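Working rules for a humanoid on fridge-to-table tasks

Reading time: 4 min

These rules cover teleoperated and scripted manipulation trials with a full-size humanoid in a furnished room. They assume a risk assessment has already been done for the site and that the operator is signed off on the emergency stop. Where they conflict with the manufacturer's manual, follow the manual.

1. Before power-on

Walk the floor first. Anything a foot could land on goes out of the room or against a wall, including spare plugs and adapters. Trace the power cable by hand from the wall to the robot and lay it so that it leaves the working side clear. If the robot will turn during the task, rehearse the turn with the motors off and check the slack.

Check the hands next. Gloves must be fully seated at the fingertips, and the fastener at the wrist must be closed with its edge lying flat. A glove that has crept forward changes the grasp and can foul the finger joints. Replace a torn glove; do not tape it. Finger-tight is enough for connector collars at the forearm. Tools strip them.

Log the hand serial number, the glove batch and the software build on the Gistum sheet before the first trial.

2. Grasp and place

Use a closing force set for the softest object in the session and keep it there. Changing force between objects is a common source of crushed fruit and bad data. Round items should be held with the fingers over the top and the thumb in opposition, then lowered close to the rim of the container before release.
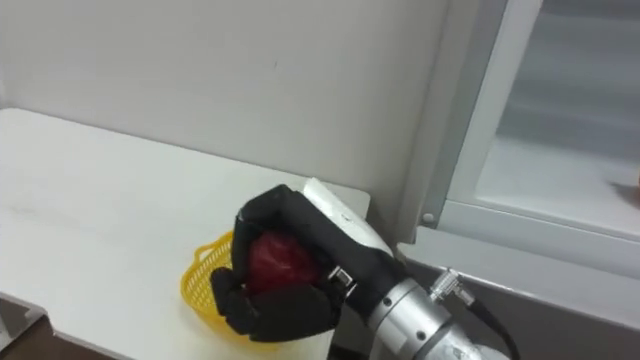 Elikem Sowah objects that a low release is fine for fruit but teaches the wrong habit for anything with a stem or a handle, which catches on the basket on the way down; the rule should give a clearance for each class of object and leave the operator no choice in it.

The point is accepted for irregular objects. Until a table of clearances is agreed, treat any item with a projection as a separate task with its own sheet, and do not mix it into a fruit session.

A dropped object ends the trial. Mark it as a drop, bring the arm to its rest pose, and only then retrieve the object. Reaching under a raised arm is not permitted, even with the controller in hold.

3. People and distances

Keep 2000 mm between any person and the nearest part of the robot while the motors are live. Measure it from the fingertips at full reach. The torso is the wrong reference, particularly when the robot leans. Two people are required: one on the controls, one on the stop. The person on the stop does not take notes, answer the phone or reset props.

Limit a run to 12 trials, then disable the motors and let both people swap roles. A run cut short by a fault still counts as a run for this purpose.

4. Fridge and furniture

Set the door to its test angle before the robot approaches, and mark the angle on the floor with tape. Stock only the shelf in use. Check that an arm hanging at the robot's side can pass the table edge and the table foot without contact — side clearance is easy to overlook when all the attention is on the shelf.
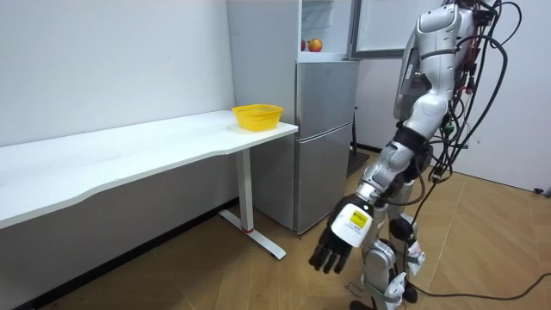
Approach speed is halved inside the last metre. If the robot stops short or drifts, back it out and start again; do not nudge it by the torso or pull on the cable bundle. Baskets stay where the sheet puts them for the whole run. If one is knocked, the trial is void.

Shut the fridge between runs. Fruit that has been handled in 6 trials is discarded and not eaten.

5. Shutdown and records

Lower both arms, confirm the feet are flat, support the robot on its approved stand or hoist, then disable the motors. Unplug at the wall before touching the cable loops. Inspect the gloves again and write down any wear by finger.

Notes go to Keisha Montoya by 6 p.m. on the day of the session. Voided trials are kept in the record with the reason given. Dogbe rigs use the same form, with the hand section left blank if a gripper is fitted.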